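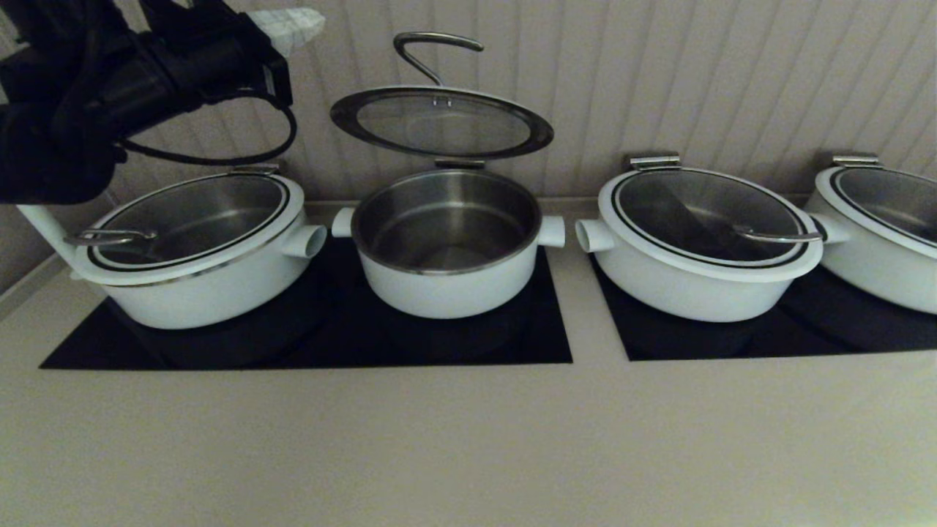

3.2 뚜껑이 몸체에 연결된 냄비의 배치

본 절에서는 뚜껑을 어디에 두는가 하는 문제를 다룬다. 앞의 3.1절에서 본 것과 같이, 분리형 뚜껑을 사용하는 조리자는 뚜껑을 열 때마다 그것을 놓을 자리를 먼저 찾아야 한다. 조리대가 좁은 주방에서는 이 자리가 도마나 그릇의 자리와 자주 겹친다. 우리는 Lostis 주방에서 경첩으로 뚜껑을 연결한 냄비를 사용하여 같은 문제를 다시 살펴보았다.

그림 4는 밝은 베이지색 조리대에 설치된 검은색 인덕션 두 대와 그 위에 한 줄로 놓인 흰색 냄비 네 개를 나타낸다. 왼쪽 인덕션의 두 냄비를 비교하면 형태의 차이가 분명하다. 하나는 넓고 얕으며 유리 뚜껑이 닫혀 있고, 다른 하나는 더 높으며 뚜껑이 뒤쪽으로 거의 수직으로 세워져 있다. 이하에서는 앞의 것을 '얕은 냄비', 뒤의 것을 '높은 냄비'라고 부른다.

뚜껑이 세워진 상태에서는 조리대 위에 뚜껑을 위한 별도의 면적이 필요하지 않다. 그 대신 냄비 뒤쪽의 위 공간이 필요하다. 따라서 선반이 낮게 달린 주방에서는 이 방식의 장점이 줄어든다고 생각한다. 예비 조사를 한 Jondo 주방이 그런 경우였으며, 참여자들은 높은 냄비를 앞으로 당겨 놓고 뚜껑을 열었다. 냄비를 당기면 바닥이 가열 구역의 중심에서 벗어나므로, 이 주방의 기록은 가열 시간의 비교에서 제외하였다.

손잡이의 방향도 배치에 영향을 준다. 그림 4의 왼쪽 끝에 있는 얕은 냄비는 긴 손잡이와 짧은 옆손잡이를 함께 가지고 있으며, 긴 손잡이는 왼쪽으로 비스듬히 뻗어 있다. 높은 냄비에는 짧은 손잡이가 양쪽에 하나씩 있다. 짧은 손잡이의 냄비를 안쪽에 두고 긴 손잡이의 냄비를 바깥쪽에 두면, 긴 손잡이가 옆의 냄비 쪽으로 향하는 것을 피할 수 있다. 우리는 이것을 '바깥 손잡이 배치'라고 하고, 이후의 모든 조리 과제에서 기본 배치로 정하였다.

과제는 모두 29회 실시하였다. 한 과제의 길이는 15분으로 하고, 얕은 냄비에는 채소를 볶는 일을, 높은 냄비에는 국을 끓이는 일을 배정하였다. 볶는 일에는 매번 손질한 채소 200그램을 사용하였다. 참여자에게는 뚜껑을 여는 순서를 지시하지 않았고, 평소의 습관대로 조리하도록 부탁하였다.

관찰 결과, 참여자들은 국을 끓이는 동안 뚜껑을 열어 둔 채로 다른 일을 하는 경우가 많았다. 분리형 뚜껑을 쓴 Dotow 주방에서는 뚜껑을 냄비 위에 비스듬히 걸쳐 놓는 행동이 자주 기록되었으나, 연결형에서는 이 행동이 나타나지 않았다. 다만 연결형 뚜껑은 씻을 때 몸체와 함께 다루어야 하므로 개수대에서 불편하다는 의견이 있었다. 경첩 주위를 닦는 데 작은 솔을 찾은 참여자도 있었다.

유리 뚜껑을 닫은 상태에서 안을 확인하는 행동은 위의 분류에 넣지 않았다. 이 행동은 김이 서린 정도에 따라 달라지기 때문에 3.3절에서 따로 분석한다. 설거지와 수납에 관한 자료는 11월에 Jitpraphai 주방에서 추가로 수집하였으며, 그 결과는 4장에 제시한다.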